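The boarding house on Sepúlveda Street opened in 1922 with a bath at the end of each hall and a painted floor in every room. Seren Parri bought it with her business partner, Solange Gosselin, and they have spent three years deciding what to do about the floors.

Paint was the cheap choice when the house was built. Softwood boards looked poor next to oak, and a coat of enamel hid the knots and made sweeping easy. Most of the rooms were done in brown or dark green. When Parri scraped a test patch behind a radiator she found five layers, the oldest a brick color.

"People told us to sand it all off," she says. "Then you have yellow pine with nail holes in it, and you have dust for a month."

They kept the paint. The bill for preparing and recoating the upstairs came to $3000, with most of it going to labor. Gosselin did the hall herself in August, working backward from the window to the stairs and sleeping at a friend's place while it cured. 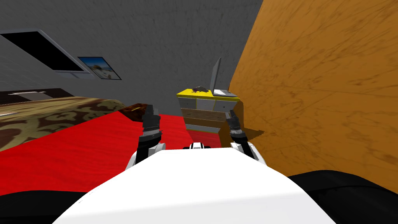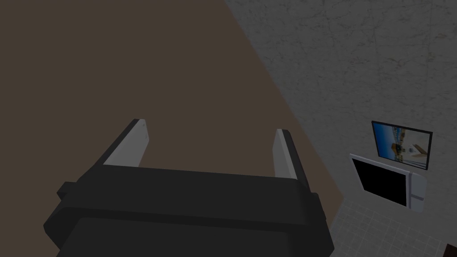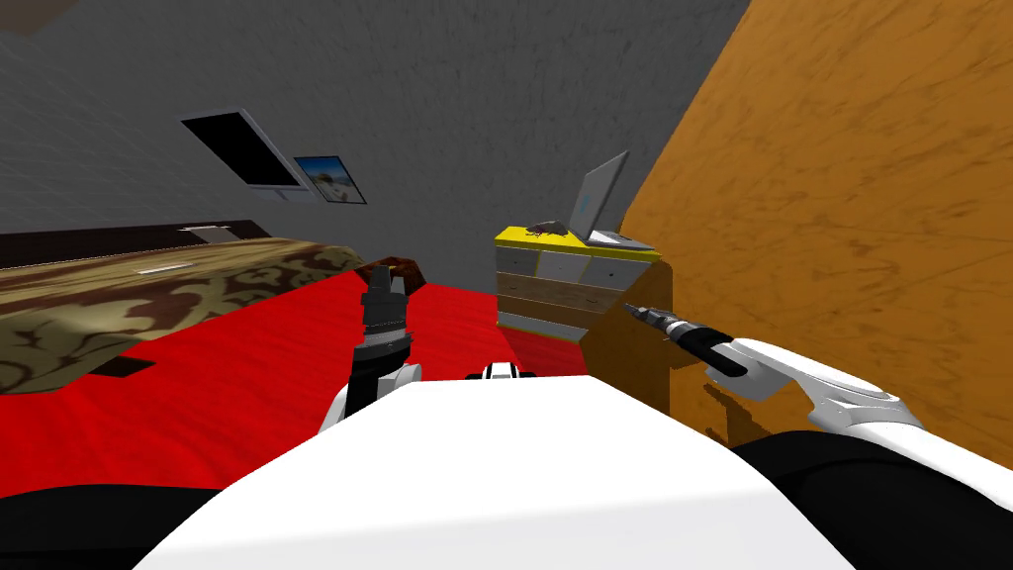
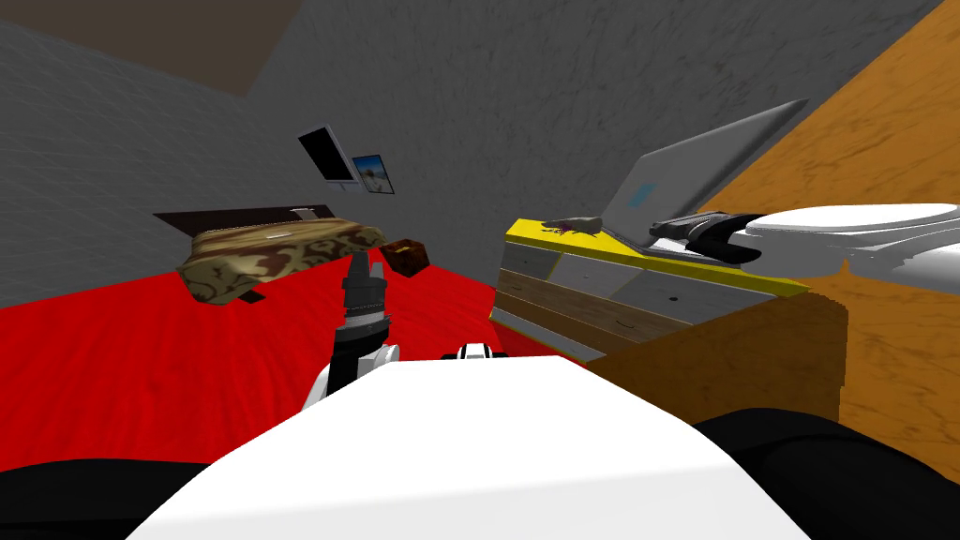 Parri and Gosselin argued longest over color. Gosselin wanted a pale floor to make the small rooms look larger, and Parri wanted something that would hide scuffs. They tried a sample board in each room and left it down for a week, so they could see it in the morning and again under a lamp. A bright red floor against gray walls, as in the last picture, takes over a room, and Parri would use it only where the bedding is plain. The back bedrooms ended up a dull blue.

Old paint needs care before any of this starts. A house of that age is likely to have lead in the lower layers, and dry sanding spreads it. Parri had the boards tested first, then hired a certified crew to deal with the loose spots.

The finish has held up well except at the doorways, where it has worn through to the primer. Gosselin keeps a quart of each color in the cellar and touches up the worn places between guests.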